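Kikance Drives - Service Desk
Ticket: Torque limiter on infeed conveyor slips below rated load
Status: Closed
Opened by: Magdalini Dimitriou, Wellereck packaging plant
Assigned to: Bülent Aksoy

Problem as reported
The ball-detent torque limiter between the gearmotor and the head shaft trips several times per shift. It is set to 80 Nm. The old shear-pin hub in the same position ran for years without trouble. Trips happen mostly at restart after a line stop, sometimes with the belt half empty. The limiter re-engages at the next detent and the belt carries on, but the flights are then out of time with the filler.

First reply (Bülent Aksoy)
Please send the motor speed, the start ramp time from the drive, and the position of the adjusting nut against the scale on the hub. Also check whether the set screw on the nut is tight. A nut that backs off under vibration gives the same symptom.

Customer answer
Output speed at the limiter is 355 rpm. Start is direct on line, no ramp. Nut is on the 80 mark and the set screw is tight. We took the guard off and turned the head shaft by hand with the motor isolated. No tight spots. Chain tension is normal.

Checks carried out
1. Spring stack. Customer removed the nut and counted the disc springs. All present, but two were stacked facing the wrong way, so the preload did not match the scale. Restacked according to the assembly sheet. Trips went down but did not stop.
2. Line controller. Pantelis Raptis checked the restart sequence on the line PC, as the stop signal and the motor contactor are both handled there. No double start found in the log. 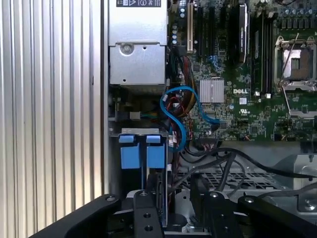 3. Starting torque. Clamp meter on the motor supply showed a peak on every direct start. Worked back through the gearbox, this puts up to 700 percent of the normal running load on the limiter for a moment. Normal running load is low, so the belt itself is not the cause.
4. Detent balls and seats. Light wear on one side of the seats, still within limits. Regreased. No parts replaced.

Cause
Wrong spring stacking, plus shock load from direct starting. The old shear pin was oversized and never reacted to the start peak.

Fix
Soft starter fitted with a ramp of 3 seconds. Limiter setting left at 80 Nm. Do not raise the setting to stop the trips - the head shaft key is the next weakest part.

Follow-up
Customer ran the line through July with no trips at restart. One trip on a jammed carton, re-engaged normally after the jam was cleared. Iraklis Liapis has added the disc spring stacking order to the spare parts drawing. Ticket closed at customer's request.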